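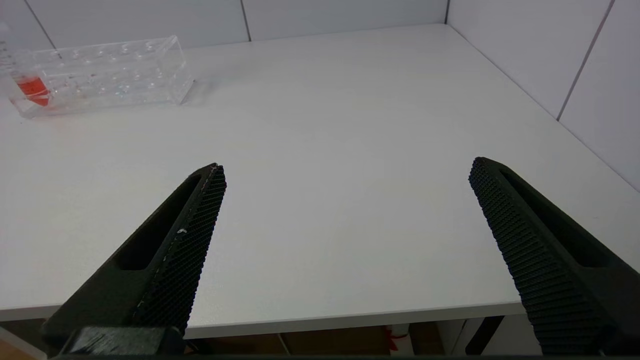 We got to Gornley a little before nine, which was lucky, as the parking field behind the pottery works was already filling up and a man in a yellow vest was waving people toward the far hedge. The works opens its doors to the public one day each June, and I have been meaning to go for years. My sister came along too, mostly for the seconds shop (more on that later!).

The tour starts in the clay yard, and if you go, please wear old shoes. The clay comes over from Clirkach by truck and sits outside under tarps through the winter before anyone touches it. Our guide let us squeeze a lump of it, and it was much grittier than I expected, almost like damp brown sugar. From there you go through a low doorway into the throwing room, where two potters were making cereal bowls and chatting to each other the whole time as if we weren't there. I could have stayed an hour. We got maybe ten minutes, and then the next group was breathing down our necks.

The kilns were my favorite part. The big one, which everyone calls the Trunetti after the family who built it, holds 2,000 pieces when it is properly stacked, and the works has been firing in it for 111 years. It was cold for the open day, so they let us step inside in small groups. The brick walls have a glassy brown skin on them from all those years of glaze, and it smells a bit like a fireplace in summer. The newer electric kilns next door do most of the everyday mugs and plates now, and they are a good deal less romantic, but our guide clearly loved them because she no longer has to get up at four in the morning to check on a fire.

Lunch was in the old packing shed. The Ghaffari bakery from the village had set up a long table of flatbreads and little almond cakes, and the line went out the door. Worth the wait — get the cakes first, they were gone by one.

And the seconds shop! Everything is 20 percent off the already low prices on the open day, and we came away with six soup plates, a butter dish with a slightly crooked lid, and a blue jug I had no business buying. My sister carried the plates back across the field wrapped in her raincoat. The jug is on my kitchen windowsill now with some mint in it.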